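Farnurlow Work Table, Light Wood Grain
Item 3876

The Farnurlow is a single-user table for workshops, teaching rooms and shared offices. It is supplied by Plarbridge as part of the Lerner range and may be ordered singly or in quantity.

Top

The top has a smooth, pale beige surface with a faint horizontal grain. Corners are rounded. A cable grommet is set toward the rear, slightly to the right of center, so that the front of the table remains clear for handling equipment, paperwork or small assemblies. The finish is matte and does not throw glare under ceiling lights. 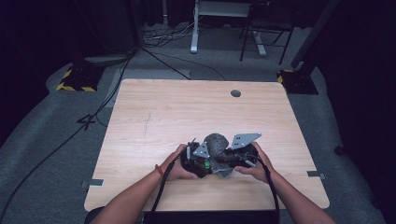
Farnurlow table in use with a handheld gripper. The round grommet is in the far half of the top.

Clips

Small metal clips can be attached to the left and right side edges. They are sold separately as Item 417 and are fitted by hand. Customers who intend to run cables along the side of the table should order the clips at the same time, as they are packed in the same carton – a later order is shipped on its own and carries a separate delivery charge.

Placement

The table is suitable for carpeted and hard floors. Where it is to stand on a raised platform, allow enough space on all sides for a chair to be drawn back fully. Floor cables should be routed clear of the user's feet.

Care

Wipe with a soft cloth and mild soap. Dry the area near the grommet after cleaning. Scouring pads and abrasive powders must not be used. Light scuff lines may appear with regular use and are not covered by the warranty. Heavier marks can often be reduced with the Srivastava surface cleaner, available from the accessories page.

Ordering

Standard orders ship within 9 working days. Orders of 100 tables or more are scheduled individually, and a written quotation will be issued before production begins. Tables are delivered flat, with hardware and printed assembly instructions. Returns are accepted in the original packaging only. Finish samples are available on request from the Plarbridge sales office.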